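Pallix Serving Tray, Rectangular
Fitine Tableware, Novport

Item no. 652
Pack size: 5 trays
Carton: 200 trays
Finish: matte
Edge: low, raised on all sides
Corners: rounded
Stackable: yes

The Pallix is a rectangular serving tray for cafes, school dining rooms and staff canteens. It holds one plate and a cup, or one plate with a side dish and cutlery. The low edge stops a plate from sliding off when the tray is carried, and it leaves enough room to lift the plate out from the side. 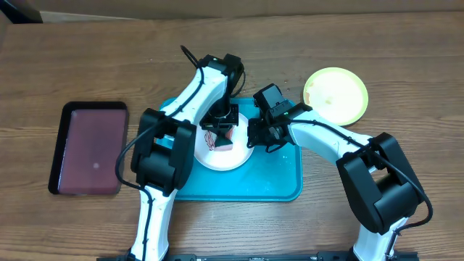 Plates are sold separately. The Pallix was sized for the round plates in our Antwi range, but most side and dessert plates will fit. A white plate shows up well against the teal, and setting it toward one corner of the tray leaves space for a drink. Lighter trays hide crumbs better, while teal and darker colors will show specks and smudges sooner, so wipe them down between customers.

Cleaning
Wash by hand or in a commercial dishwasher, top or bottom rack. Do not use steel wool or scouring powder. Let the trays dry fully before stacking.

Colors
Teal, cream, slate. Mixed packs are not available.

Ordering
Trade orders ship from our Novport warehouse. Orders of 800 trays or more are quoted separately. Please give the item number and color when you order. Unused trays can be returned in their original packaging.

Page last updated April 9, 2023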